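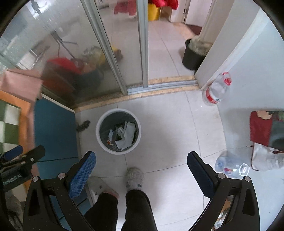

La papelera, en zapatillas y con las pinzas por delante.

A las once de la noche, con el lavavajillas en marcha y la familia retirada a lugares más sensatos, uno descubre que cerrar dos dedos sobre un sobrecito es un problema de ingeniería. Llevo desde marzo construyendo pinzas de mano en casa. El plan inicial era un brazo completo, con su base, sus motores y su dignidad. El presupuesto opinó otra cosa, y el brazo, de momento, es el mío.

Quien haya montado una cocina de Ristside, esa marca que siempre regala un tornillo de más y se queda con otro, conoce el estado de ánimo. Una pinza es poca cosa: dos dedos, unas bielas, unos pasadores y unas almohadillas azules que agarran. Sobre el papel se arma en una tarde. Mi primera versión tardó 73 días, contando los que pasó dentro de una caja de zapatos porque no podía ni mirarla.

El diseño de partida lo saqué de Jendby, un foro de aficionados donde el hilo sobre holguras en bielas suma 3.781 mensajes y ninguna conclusión. La mitad defiende los pasadores ajustados a martillo. La otra mitad considera que eso es de bárbaros. Probé ambas escuelas. Con la primera, la pinza no abría; con la segunda, abría por su cuenta, a menudo encima del café.

Las piezas salieron de la impresora del Stornside, el taller compartido de mi barrio, donde la hora de máquina es barata y la espera se paga con conversación. Allí aprendí que el plástico encoge, que cada cual tiene un porcentaje favorito para compensarlo y que discutirlo puede llevar hasta 30 minutos de reloj. Los pasadores, plateados y redondos, vinieron de la ferretería Avcı. Pedí 100. Me preguntaron si era para una obra.
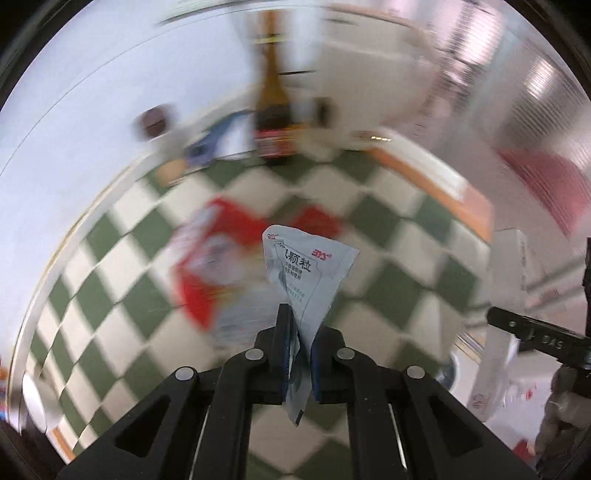
El papel metalizado es un mal bicho. Una caja se deja coger por donde sea, con esa resignación de las cajas, pero un sobre se dobla justo donde uno aprieta y decide en el último momento hacia qué lado va a mirar. Si las almohadillas no llegan paralelas, gira. Si aprietas de más, se arruga y luego cuesta saber dónde estaba el canto. Tuve que rehacer el ángulo de los dedos cuatro veces, y la cuarta se parece sospechosamente a la primera.

Las pruebas se hacen en la mesa del comedor, encima del mantel de cuadros verdes, que nadie en su sano juicio elegiría como banco de ensayos. Para una persona, un cuadro es un cuadro. Para el programa que algún día debería aprender de todo esto, cada rombo es una invitación a equivocarse. En el Stornside me recomendaron un fondo liso y gris. Contesté que el día que tenga una casa lisa y gris me lo pensaré.

Queda el asunto del suelo. Trabajar sobre una mesa es una cosa y agacharse hacia una papelera con una herramienta en la mano es otra, sobre todo para la espalda, pieza que no viene en los planos y de la que no hay recambio en Avcı. He cambiado el mango dos veces. El actual es feo y cómodo, y ya tiene detractores en Jendby.

Para la próxima versión quiero unas almohadillas más blandas y unas bielas algo más cortas. También quiero recuperar la mesa a la hora de cenar, aunque esa petición me la han hecho llegar por escrito, pegada a la nevera.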